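Why I Want the Boring Robot

I've been arguing with Rafail Zervas about this since January, mostly over bad coffee, and since he keeps winning by being louder than me I'm going to write my side down where he can't interrupt.

Rafail thinks a home-built robot ought to be impressive. He wants it to pour drinks. He wants his mother to come by the workshop and gasp. And I get it, I do — when you've spent a whole winter stripping tiny screws and crimping connectors, you want somebody to gasp. But I think the pull toward impressive is what kills most hobby builds, and I think the best thing you can do with two arms and a table is teach them to tidy up.

Some background for anybody who doesn't hang around our shop. We share the second floor of a building with a cabinetmaker and a woman who repairs accordions. Nine of us pay dues. Our motor controllers are from Roltero, the joint housings came secondhand from a place called Rastberg that was clearing out its back stock, and the grippers have been rebuilt so often that I'd have trouble naming an original part. My share of the whole thing so far is 980 dollars, and the group total stands at 2,168. That's real money to me. It's also less than what my brother-in-law spent on a riding mower for a yard you could cut with scissors.

So what should a machine like that do all day? My answer is sorting. Toy bricks, screws, the drawer with the rubber bands and the dead pens. Small stuff in a tray, pick it up, put it where it goes. 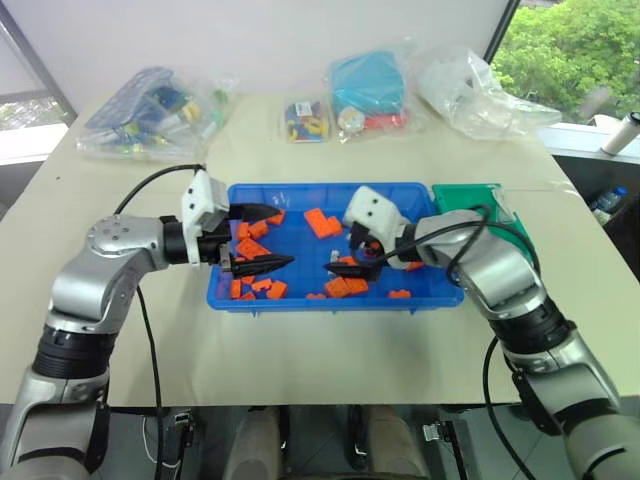 Sorting is a job I can judge without anybody's help, and that matters more to me than how it looks. A pour is either a disaster or a triumph and you learn very little from either one. With a tray you get a long string of small tries, each one a bit different from the last. One orange brick is standing upright against the wall, another is lying diagonally, another is jammed low by the front edge, and every one of those asks for a different approach from those black pointed fingers. They're all the same color too, so the arm can't lean on color to tell one brick from its neighbor. I didn't plan that as some clever test. Orange was the color Kalliopi Chrysikopoulos had the most of after her kids moved on to other things, and she was glad to get them out of her hall closet.

Rafail's comeback is always that sorting bricks is a solved problem, that factories have been doing it for ages. Sure! Factories have also been baking bread for ages and I still like to see somebody do it in their own kitchen. A factory can bolt everything down, control the light, and feed parts in one direction at one speed. We have windows. We have a cabinetmaker downstairs who makes the floor hum whenever he runs the planer. If you can get a brick out of a corner in a room like ours, you've learned something about your own machine that you can't get off a spec sheet.

The other thing I like about boring work is that it shows you where you've been lazy. My lazy spot was cables. I always figured cables were something you dealt with at the end, with a bag of zip ties and a podcast. Then Cuiping Zhong joined us (she used to maintain sewing machines, hundreds of them, at a garment plant) and the first thing she did was walk up and ask me what happens to the loop when the wrist turns all the way over. I didn't have an answer. I had to go turn the wrist by hand and find out, and I didn't love what I found. We spent three evenings just on slack. Too little and the arm fights its own wire, too much and the wire goes visiting. It's the least glamorous thing I've ever worked on and I'd put it ahead of every line of code I wrote that month.

Which gets me to the question of two arms. People ask if we really need both, and for a long time I said no. One arm, one tray, keep it simple. Achilleas Bakalis talked me out of it, and he did it with a sandwich. He told me to unwrap it with one hand. I got there eventually, with mustard on my sleeve, and that was the end of my campaign for the single arm.
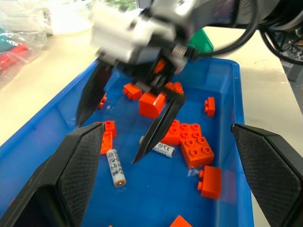 Two arms share one problem, and it's elbow room. I used to picture them like a pair of pianists, each one minding its own end of the keyboard, and that picture was a big help to me right up until we put a bin between them. Two sets of long black fingers fill up a bin in a hurry, especially when there's a pile of bricks and a couple of AA batteries down there with them. The batteries are my favorite part of the whole setup, by the way. A brick has studs and flat sides and will more or less stay where it was put, but a battery is smooth and round and wants to roll, so a grip that's perfectly fine for one can be useless on the other. I like the finely crosshatched pads for this, and Rafail likes smooth rubber, and we've each had a turn at being wrong.

I'll give him this much. He says that if we only ever practice on bricks we'll end up with a machine that's good at bricks. Fair. That's why the odd items are in there, and it's why I want more of them, not that we have room on the shelf. But notice that his fix would be to jump straight to glassware, and mine is to drop one more annoying little object in the bin and see how the week goes. Mine is cheaper. Mine also doesn't leave anything sharp on the floor of a room where people walk around in socks.

There's a money side to this I don't see talked about much. When you go for the big trick, you start buying things. Better this, stiffer that, a second one of those in case the first one burns out. We priced a pair of force sensors from Wimavitz once, during one of Rafail's pouring phases, and I had to go stand by the window for a minute. Boring work makes you cheap in a good way. You find that slowing down gets you most of what the fancy part was promising, and slowing down is free. My grandmother would have liked this robot. She'd have found it too slow, and then she'd have watched it for an hour.

Sofia Balaskas, who teaches shop at a middle school, wants to bring some of her students by in the fall, and she and I have been going back and forth on what to show them. She doesn't want a demo. Her kids have seen every robot video there is, the backflips and the dancing and all of it, and her worry is that they think the thing arrives finished. She wants them to see the middle. Bags of parts at the back of the table, settings scribbled on masking tape, a grown woman saying a bad word because a connector came loose again (I've promised to work on that one). I told her the middle is all we've got.
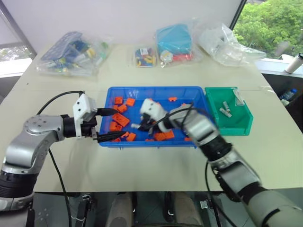 Both arms at the blue tray, with the green bin alongside and the bags at the back.

I know how all this sounds. I'm making a case for spending my free evenings on moving toys from one container to another, which my nephew will do for nothing if you let him stay up. Rafail read a draft of this and said I was dressing up low standards as wisdom. Maybe a little! But I'd ask him to look at the builds he admires and count how many are still running a year after the video went up. The guys over at Mitsotakis-Vlachou, the machine shop that lets us use their lathe, had a gorgeous drink-pouring arm on their front counter. It's in a cabinet now with a dust sheet over it. It did its one thing, everybody clapped, and then there wasn't any reason to turn it on.

Ours gets turned on. People come in after work, hang up their coats, dump the tray, and start over. Cuiping logs what went wrong in a green notebook and some nights the list is long. Achilleas has been fiddling with how wide the fingers open before they go in, which is the sort of adjustment you'd never bother with if you were chasing applause, and he's been happier this spring than I've seen him in years.

So that's my side. Rafail can have the machine for pouring when we can leave it alone with a full tray, go get dinner, and come back to find things where they belong. He's agreed to those terms, sort of. He wants "full tray" defined in writing, so I guess that's what we're doing next time.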